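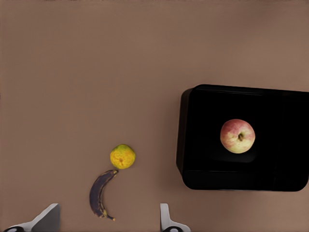 # Three pieces of fruit and one very patient teacher

My first banana took me most of a Thursday morning. I was sitting at a desk at Kernmont with a controller in each hand, steering a pair of gray gripper fingers around a simulated tabletop, and Rosário Macedo was next to me eating toast and trying hard to say nothing.

The job sounds like something you'd give a toddler. There's an apple in a black bin, and a little citrus fruit and a very dark banana out on the table. Put the loose fruit in with the apple. Easy! Except you're doing it through a screen, and your brain keeps insisting that your own hand is somewhere it isn't.

"Go down, then close," Rosário said finally. "You keep doing both." She was right - I was pinching at the banana on the way in, like I was afraid it would run off.

Rosário teaches newcomers on Promden, the program Kernmont uses to record people doing chores by remote control. Every run you finish gets saved, and the robot's software learns from the whole pile. They had 4,000 runs on file when I visited (June, hot, broken fan), and I added 124 of my own over two days. I was weirdly proud of that number.

What surprised me was how much of me ended up in there. Eduardo Abreu, who trains the models, played back a few of my runs and pointed out a tiny pause I make before every grab. Feed it enough of those and the robot may start pausing too, he told me. I asked if I should stop doing it. He shrugged and said to just be smooth and be boring.

So I tried boring. I lined the fingers up on either side of the banana, checked the citrus sitting right up against it, took my thumb off the trigger and breathed. Then I went down. Then I closed. Rosário put her toast on the keyboard and clapped.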